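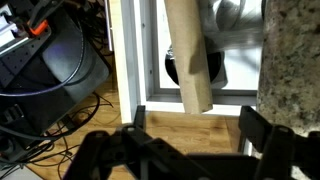
Chapter 7
Keeping the Working Kitchen in Order

A kitchen gathers small things faster than any other room in the home. Wrapping, bags, cardboard tubes and spare lids are kept for later use and then forgotten. This chapter considers where such items should be stored, how a drawer should be divided, and when a saved item should be thrown out or recycled. Students should have read the section on work surfaces in Chapter 6.

7.1 The Mixed Drawer

Most kitchens have at least one drawer with no fixed purpose. It usually sits below the main counter, within easy reach, and so it receives whatever is in the hand when the counter must be cleared. Plastic bags are the most common contents. They take up little space when folded flat – and a great deal when they are not. Packages laid on top of them slide about, and small round objects roll to the front or back.

The Gritach household study, used throughout this book, followed 60 kitchens over 18 months. Its authors advised that bags and wrapping be given a drawer of their own, and that utensils never be stored beneath them.
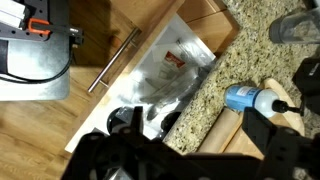

Oleo, writing in reply to the study, disputed this advice. In a small kitchen, the reply argued, a drawer given over to bags is a drawer lost, and a single upright divider will serve as well. The Gritach authors accepted the point for kitchens with fewer than four drawers.

7.2 Clearing the Counter

Cleaning sprays should be returned to their place after each use and kept apart from boards on which food is cut. Stone counters are to be wiped along the edge, where crumbs fall into an open drawer.

Key terms: mixed drawer, divider, clear surface, return place.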